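Workshop notebook, 26th December

Quiet day in the workshop, which is how I like it. The heating took its time, so I kept my coat on until the second pot of coffee and started with the boring part, which was finding everything. Sorcha had the tubes in one place, the connectors in another, and the instructions (what we have of them) folded up inside the Demissie catalog on the windowsill. If anyone is looking for that catalog, it's now on the shelf over the sink. Please leave it there!

What we're doing, for whoever reads this in February and has forgotten: the white tube kit gets put together, taken apart and put together again until we're happy with the order of steps. Naveen wants an order that a new person can follow without calling one of us over. I'd settle for an order that I can follow myself. Last time I had the uprights in before the base was sorted and had to pull the whole thing down, and Samer still brings it up at lunch.

So, base first. I want that in capitals somewhere. BASE FIRST. Work out which way it faces, check the corner sockets for bits of molding flash, and then start on the tubes. I spent a good while on flash alone this morning. A fingernail gets most of it, and the little Hurkine scraper gets the rest, though you have to go easy or it digs in and you've made things worse. Fahad suggested sandpaper. I tried it on a spare piece and didn't love it - it leaves a fuzzy edge that grabs the tube halfway in.

On coverings, I'm still undecided. White parts on a white cloth look very clean and tidy and are a pain to find. White parts on black sheeting you can spot from the door, but the sheeting creases if you so much as breathe on it, and anything small goes straight down into a fold. I lost a washer that way before the holidays and I'm sure it's still in there somewhere. Rawan's idea is to tape the sheet down along all the edges, and I said I'd think about it, meaning I'd like her to do it.
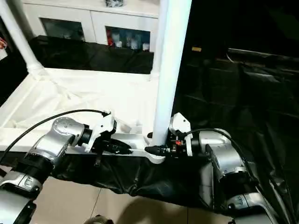

The other thing I wanted to sort out was wrenches. We have far too many and never the right one. I went through the drawer and pulled out everything with a worn jaw, and those are now in the coffee tin marked NO. Don't take them out of the tin. They look fine and they aren't fine, they slip at the last bit of the turn and round everything over. The good ones are back in the drawer, open ends facing left, small to large. I know how that sounds, but I did save myself some hunting in the afternoon.

A note on tightening while I'm on the subject. Snug, then stop. I had a long talk with Samer about this on the phone and we agree for once. With plastic there's a point where it feels like it wants another quarter turn, and it doesn't, it's just the plastic giving. If the joint still wobbles at snug, take it apart and look inside before leaning on the wrench. Twice now I've found a tube that hadn't gone all the way home.

Orders: the Clostititz people have us down for 200 end caps. I asked for 100. I rang and got a recording about the holidays, so that's one for whoever is in next. If the full lot turns up, just put it under the bench and I'll argue about it later. We'll use them eventually. The Herkilia order is fine, I checked it line by line and the price is what Naveen said it would be - some 1,000 for the lot, delivery included.

Lunch was leftover rice and half of Rawan's cake, which she'd left with a note saying "eat this," so I did. Very good cake. Orange, I think, and possibly cardamom.

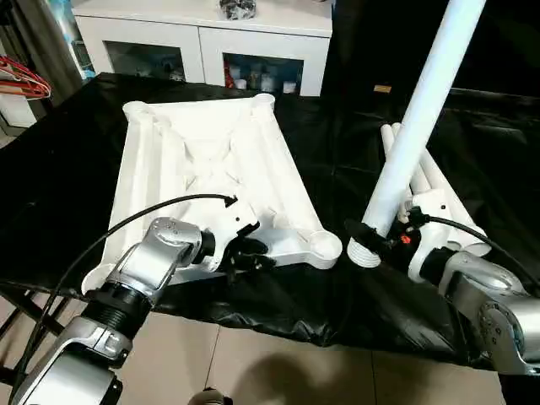 Afternoon was all about tubes. Sort them before you start! It takes a few minutes and it saves you picking up the wrong length over and over. I've been doing long ones to one side and the short ones together in a heap at the back, and I'm fairly happy with that. Fahad likes them lined up by size with the ends level, and it does look lovely, but they roll, and then you've got a heap anyway.

I also tried marking the insertion depth with a pencil line on the spare tubes. Works nicely. You push until the line disappears and you don't have to wonder. Pencil wipes off with a damp rag, marker does not (ask me how I know, or look at the one by the door). I'd like to do the whole set like this, if Sorcha doesn't mind pencil on her nice white plastic. Sorcha, do you mind?

Still open: whether the slanted fit on the long tubes is the socket or the tube. I swapped two spares around and couldn't make up my mind. Needs a second pair of hands and someone with better eyes than mine. Also the broom has vanished again.
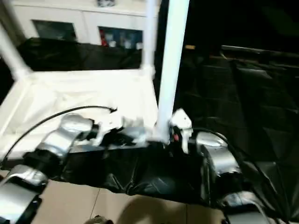 Workshop, February

Picking this page up again because there was half a sheet left and I hate wasting it. Sorcha doesn't mind pencil. The whole set is marked now, and Rawan did the short ones in a single evening with the radio on, bless her.

The slanted fit was the tube, or mostly the tube. Naveen put the straightedge along a couple of the long spares and one had a bow in it you could slide a card under. It's gone in the scrap bin with a big X on it. The others are usable, but turn them a little as they go in and they sit better.

Clostititz did send the 200 caps. They're under the bench. I've stopped arguing.

Next job is writing the steps out properly on one side of paper, with base first at the top. Fahad has offered to be the new person and follow it to the letter, and he's promised not to use his head at all. Found the washer, by the way. It was in my coat pocket.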